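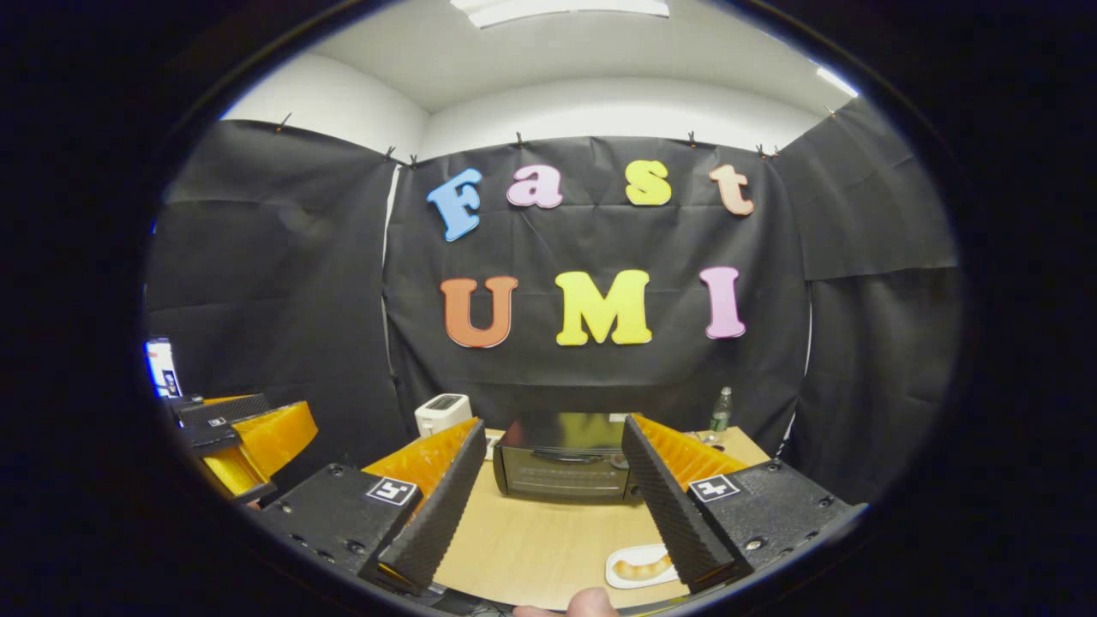 Ticket 61: back drape keeps sagging, letters won't stay put
Opened by: Zainab Akinola
Site: Skavville, small room
Status: Open, waiting on parts
Date opened: March 25, 2026

Zainab Akinola
Hi all, me again with the fabric! We've got black cloth hung round three sides of the small room, held along the top with little black binder clips, and the big piece at the back is driving me up the wall. I come in of a morning and the middle has dropped. Not all the way down, just a lazy sort of swoop between clips, and then the foam letters stuck on it go with it. The F is the worst. I straighten it, go and make a coffee, come back and it's leaning again like it's waiting for a bus.

Things I've tried so far:
- Moving the clips along a bit. Helped for a day.
- Pulling the cloth tighter before clipping. Looked lovely, then one clip pinged off behind the table and I had to crawl for it.
- Pressing the letters back on with my palm and counting to 20. No difference.

The other thing is the creases. It came folded in a packet and you can see every single fold. Can I iron it? There's no label on it anywhere that I can find.

Nnamdi Omoregie
Hi Zainab, thanks for the detail. Couple of questions before I send anyone over. What are the clips gripping at the back of the cloth, is there a batten or a wire, or are they on hooks? And what did you stick the letters on with?

Zainab Akinola
Hooks, the stick-on kind, Anselmo put them up in October. Each clip hangs by one of its wire loops. The letters are on with those double-sided foam squares, one in the middle of each letter (I was being stingy with them, sorry).

Nnamdi Omoregie
OK, that explains the F at least. One square in the middle and the letter just pivots on it. Put one near the top and one near the bottom of each upright and it should stop turning. Foam squares don't love cloth though. If they peel again, try dressmaking pins pushed through from behind at a slant so the point stays inside the foam. Mind your fingers.

On ironing: try a cool iron on a corner first, with a tea towel in between. If the corner goes shiny, stop. Steaming it while it hangs is safer, but take the letters down before you start and keep the steam off those hooks.

Zainab Akinola
Tried the iron on a bottom corner, cool, with the tea towel. It didn't go shiny but it didn't go flat either! The deepest fold line just laughed at me. I've borrowed Bronisława's hand steamer and will have a go after lunch. Pins are a brilliant idea, by the way.

Zainab Akinola
Update. Did a strip down the right-hand side with the steamer and it's much better, though it took ages and my arm has gone to jelly. The rest will have to be done in goes. Redid the F with 2 pins and so far it's behaving. I've left the other letters as they are so I can compare, which Bronisława says is very scientific of me.

The sag hasn't changed. I also noticed a bit of white wall showing in the corner between the left piece and the back piece. Is it worth sorting that while we're at it?

Anselmo Tamayo
Butting in as the person who did the hooks. I spaced them by eye from the top of a stepladder, so blame me. The long stretches in the middle want more of them. For the corner, overlap the two pieces by a hand's width and put one clip through both. You may need to shift the whole left piece along to get enough cloth.

Nnamdi Omoregie
Agreed. I've ordered a pack of hooks from Ratetti plus another box of binder clips, next size up. Wipe the wall down before the new hooks go on and leave them overnight before hanging anything. Please move the toaster and the toaster oven off the table first if you're going to be leaning over it, and don't stand on the table. I know you, Zainab.

Zainab Akinola
I would never. (I've asked Anselmo for the stepladder.)

Nnamdi Omoregie
Keeping this open until the hooks turn up. Let me know if the F moves.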